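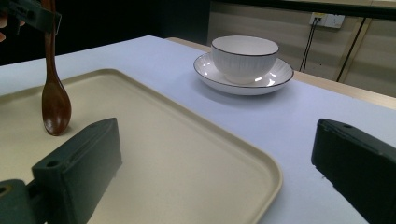
How often should a wooden spoon be oiled?

Every two or three months for a spoon in daily use, and whenever the bowl of the spoon looks paler than the handle. A spoon used only for serving can go much longer.

I have been sorting out the table things this week, beginning with the pieces that get used for soup and rice at the weekend. The set is small: a white bowl with fine vertical ribbing and a thin dark line at the lip, a saucer to go under it, a cream tray and a reddish-brown wooden spoon. They were bought separately and they happen to work together, which I put down to most tableware being some version of white.

The bowl and saucer are from Ostrowski. Ribbing on the outside gives a better grip than a plain glaze when the bowl is full, but it collects dried food at the base, where the grooves are closest together. A soft brush clears it. A sponge passes over the top of the ribs and leaves the grooves as they were. I wash by hand at 50 degrees or a little under, chiefly for the sake of the dark line on the rim. I have had coloured rims fade in the dishwasher before, on a set from Vekent, and the wear was uneven enough to annoy me every time I laid the table.

The saucer is larger than it needs to be for the bowl. That is useful in practice. It takes drips, and there is room to rest the spoon across it without the handle touching the cloth. The drawback is storage, as the cupboard shelf has a usable depth of 87 mm less than the old one and a saucer of this size now has to go in at the back, with the bowls in front.

The tray is plastic with a raised rim and rounded corners, sold under the Pratach name. I had a wooden one previously. Plastic is duller to look at and easier to live with. The matte surface does mark if a metal pan is dragged over it, so only ceramic and wood go on it now. Turmeric is the other problem. A paste of bicarbonate of soda left on for an hour removes most of it, and daylight deals with what remains if the tray is stood by a window for a few days.

The order of laying is simple. Cloth first, pulled square to the table edge. Tray next, near the front. Bowl on saucer beyond it, far enough back that the tray can be lifted without catching the saucer. I used to put the bowl on the tray, and the saucer took up so much of it that nothing else would fit.

Spoon last, as it is the thing most likely to be wanted elsewhere in the kitchen.
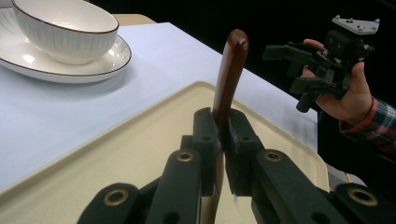 Oiling the spoon

The finish on mine is glossy, so it takes very little oil. I use Imberg board oil, though any food-safe mineral oil would do the same job. Cooking oil is best avoided, as it turns sticky and starts to smell after a few weeks.

Wash the spoon, dry it with a towel and leave it overnight. Put a few drops of oil on a lint-free cloth and rub along the grain, starting at the end of the handle. Go over the edge of the bowl twice, as it does most of the scraping. Leave for an hour, wipe off the excess and stand it in a jar with the handle down.

If the surface feels rough after washing, the grain has lifted. Rub it down lightly with fine paper before oiling, and don't soak it again. I left one in a pan of water last April and it split along the neck.

The tray needs no treatment. The cloth is in the wash on Saturday.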